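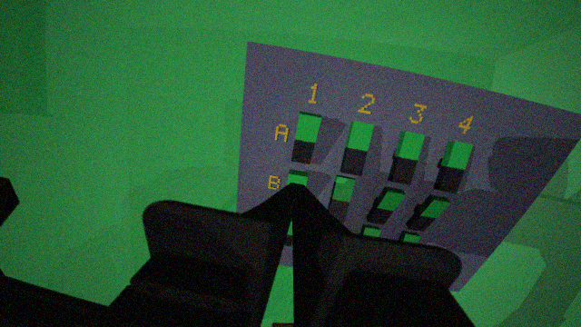
Toshiko Murakami asked that the minutes open with her objection, carried over from April: a pass mark set in simulation should not be called a safety rule until someone has thrown a real switch with a real arm.

Item 1. Switch panel rule (Flendlow draft)
The draft says a toggle counts as "operated" if the simulator logs the change. Mayu Yagi said 2,911 logged runs sounded grand but the log only knows what the model knows. A sticky switch isn't in there. Toshiko wanted the wording changed to "recorded as operated". Agreed, with grumbling from the Kultstead side.

Labels: rows by letter, columns by number, and operators to say both aloud. Agreed.

Gripper hiding part of the panel: the draft allows a press so long as the target was in view beforehand. Mayu asked how long beforehand. The draft doesn't say. Limit of 2 seconds put forward, no evidence offered for it. Left open.

Item 2. Room layout
Gotside want one standard room for all tests. Toshiko doubted that passing in one tidy room tells us much about any other.
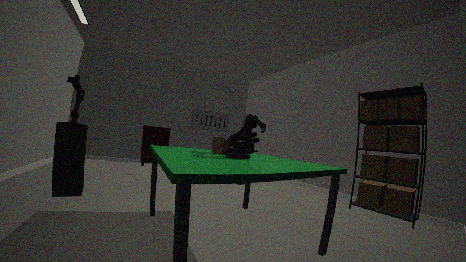
Test room, simulated: table arm, pedestal arm and storage rack.

Clearance between an arm and nearby shelving is given as 300 mm. Mayu asked where that came from. Hjaltadóttir's old guidance, apparently, which was written for a different arm. To be checked before it is copied out again.

Item 3. Sign-off
Proposal to drop the second reviewer for repeat tests. Refused, 5 against.

Actions
Mayu: source of the clearance figure.
Toshiko: new wording for item 1.
Gotside: a second room layout, with poorer lighting.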